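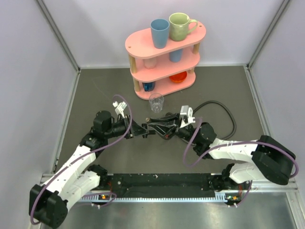
Festivals > Spring > Nowruz for younger readers
Stories Festivals Food Maps Word list

Why does the new year start in spring?

Nowruz is a festival that marks the first day of spring and the start of a new year. The name comes from Persian and means "new day". It is celebrated in Iran, Afghanistan, parts of Central Asia and many other places, by people of several different religions.

How the date is fixed

The Earth is tilted as it travels round the Sun. For half the year the northern half of the planet leans towards the Sun, and for the other half it leans away. In March there is a moment when it leans neither way. This moment is called the spring equinox. Day and night are then nearly the same length all over the world.

In Iran, the new year begins at the exact moment of the equinox. The moment can fall at breakfast time, in the afternoon or in the middle of the night. Clocks differ from country to country, so a family in one place may be eating lunch while their cousins are in bed. If the equinox comes at 20 minutes to six in the morning, families who want to greet it together have to get up early.

Before the day

Homes are cleaned from top to bottom. Carpets are washed, cupboards are emptied and broken things are mended or thrown out. Some people also buy new clothes. On the last Tuesday evening of the old year, many people in Iran light small fires outdoors and jump over them.

The table of seven

Many Iranian families lay out a special display called the haft-sin. "Haft" means seven, and "sin" is the name of a letter that makes an S sound. Seven things are chosen whose Persian names start with that letter. Common choices are sprouted wheat, garlic, apples, vinegar, sumac, dried fruit from the oleaster tree and a sweet wheat pudding. Each one has a meaning. Apples stand for beauty and garlic stands for health. Families may add a mirror, candles, painted eggs or a book of poems.
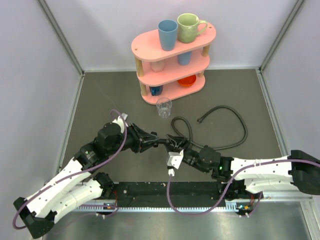
Cups, mugs and a bowl on a three-tier pink shelf.

After the day

The holiday lasts for 13 days in Iran. People visit their relatives, usually starting with the oldest. Children are often given coins or new banknotes. On the last day, families go outside for a picnic and throw the sprouted wheat into running water.

Words to know

Equinox: a time when day and night are nearly equal.
Sumac: a sour red spice made from dried berries.
Oleaster: a small tree with silvery leaves.

Starna Young Readers | Contact us | Copyright Starna | Back to top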